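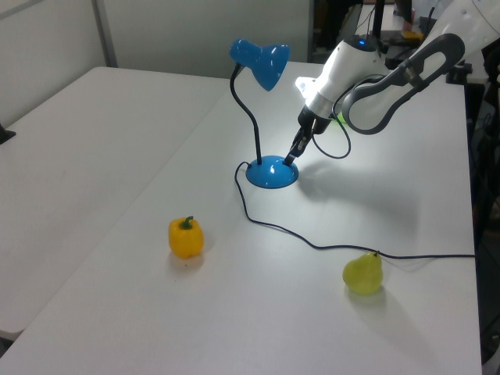 Setting up a small still life for drawing practice
3 min read

When I started teaching my Saturday group, I hauled in vases, drapes, half my kitchen. These days I use a gooseneck desk lamp, a yellow pepper and a pear, and I'm much happier for it (so are my shoulders!).

Start with a white table. Put the lamp down first and let the cord wander where it likes – a long loose curve is lovely to draw, and it leads the eye over to the fruit. Bend the neck before anyone picks up a pencil, then leave it alone.

Next, the pepper and the pear. Give them some room, with one a little nearer to you. The pepper is all lumps and lobes and the pear is so smooth that you really notice the difference once you begin shading.

Now look for shadows. Soft, pale ones are fine, just squint a bit. Draw the big shapes lightly for 10 minutes, then spend 24 on the darks, and save the little stems for last as a treat.

Comments

Clodagh Egan: My pear always comes out like a light bulb. Any tips?

Colm Keogh: Clodagh, try drawing the shadow first. It fixed mine.

Róisín Scanlon: Did the cord in pen and loved it – thank you!

Related
Drawing glossy things without fuss
Choosing a first sketchbook
Shading with one pencil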